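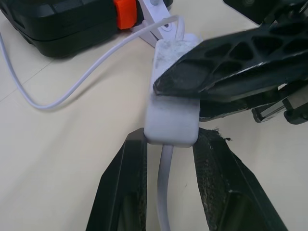
3.2 Collecting demonstrations for bimanual cord handling

Demonstrations were collected by remote control, with one operator driving both arms from a pair of handheld leader devices. Each arm follows its leader in joint space, and the operator's view is limited to the wrist cameras and a fixed overhead camera. We restricted the view on purpose: in early sessions at the Petasville lab, operators looked past the monitors at the arms themselves, and the resulting data contained corrections that no policy could have explained from its own inputs. The hardest part of the task to demonstrate is the period in which both grippers are on the same part. Figure 2 gives a wrist view from this period, with the white connector between the two black fingers of the near gripper and the tip of the other gripper's upper finger resting on its upper right. The contact areas are small, and the cable leaves the connector directly between the near fingers, so the operator has little room to shift the grip without touching the cable as well.

Figure 2. Wrist camera view during two-arm handling of the connector.

Two operators contributed to the Montes set. Theresia Plattner recorded the first half and Kvido Machala the second, each after a practice period that was not kept. Their styles differ. Plattner tends to settle one gripper fully before moving the other, while Machala moves both arms together and slows down only near contact. We did not try to bring the two styles into line. A policy trained on the mixed set was compared with policies trained on each operator alone, and the comparison is reported in Section 5.

An episode starts when the operator presses the foot pedal and ends when it is pressed again. The operator may mark an episode as failed at any point; failed episodes are stored but left out of training. Pauses longer than 2 s are removed, except where both grippers are closed. Pauses of that kind often come just before a change of grip, and cutting them produced policies that released the part too early. After filtering, the set holds 1,000 episodes. A further 200 episodes were recorded by hand guiding, with the operator standing at the table and moving the arms directly.

Hand guiding gave smoother paths but poorer gripper timing. With both hands on the arms, the operator has to open and close the fingers by a switch on the forearm, and the switch is awkward to reach during a transfer — several episodes show the receiving gripper in place well before it closes. Contact forces are also harder to interpret, as the operator's own push on the arm is mixed into the joint torque readings. For these reasons the hand-guided episodes are used only to train the approach phase, where neither problem arises.

All recordings were made with the Amora control software at its default gains. The leader devices provide no force feedback. Operators reported judging contact mainly from small movements of the part in the wrist views, and we return to this point when discussing the ablation without wrist cameras.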